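Intro to Publishing, Unit 6: The Back Cover
Notes for the Friday section (Iida Harju)

Read these before class. I will talk as if you have, and those who haven't will find out how long fifty minutes can be.

Where we left off

Last week we finished with the front cover, which gets the budget, the meetings and the blame. The back cover gets whatever is left over, often written at 4:45 in the afternoon by the most junior person in the building. I was once that person. My first job was at Koivisto, a small house that did gardening books and, for reasons lost to the archive, one opera encyclopedia. I wrote the back of a book on hedges in my lunch hour. It is still in print and I still avoid it in stores.

What the copy has to do

A shopper turns the book over and gives you a few seconds. In that time the copy has to say what kind of book it is and give some reason to open it. Plot summary is the usual way to fail. If your draft contains the words "but when," cross them out and see whether anything is still standing. If it contains "but when" twice, start again.

Length. I ask for 193 words or fewer in the assignment. The number came from the tightest cover I ever had to fill, and I see no reason you should have it easier. The common mistake is to run long and let the designer shrink the type. Designers will do this for you without complaint, and then the only person who can read your lovely sentences is the designer.

Quotes. One good line from a reader people trust beats a stack of adjectives. Watch the ellipsis. "A remarkable ... achievement" has had something taken out of the middle, and we all wonder what.

The author bio. Keep it to 3 sentences. Where the author lives is fine, and so is one earlier book. The cats are optional, though you would not guess this from the shelves.

The furniture

Copywriters like to forget that they share the page. There is a barcode, and it needs clear space around it or the scanner sulks. There may be a price, a category line for the bookseller, the publisher's mark, a credit for the cover art, a small author photo, these days often a QR code. Somebody will also want a seal if the book has won anything, or has stood near something that won. Ask for the full list before you write. Nikau Cosgrove's handout from Unit 4 has a blank layout sheet you can use; ignore his remarks about serif type, which are personal.

A case to argue about

Prullham is a novel in your packet, page 17. It had two back covers. The hardcover copy gave away the brother's secret in line one. The paperback copy hid the brother completely and talked about weather. Decide which you would have signed off on, and come ready to defend it against people who are wrong.

Assignment

Write back cover copy for Zekham, the short novel we read in January. Bring 15 printed copies, one each for the group and one for me. Yes, printed. You need to turn it over.

Also bring one book from home whose back cover made you want to read it, or made you put it down. The second sort gives us more to talk about. 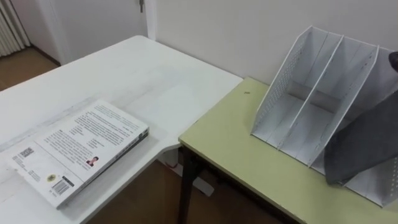
Grading is the same as last time: half for the copy, half for how you take the notes on it. Late work goes in the tray outside my office, where I will get to it in the order of my mood. For next week, read the chapter on spines. It is narrow, as you would expect.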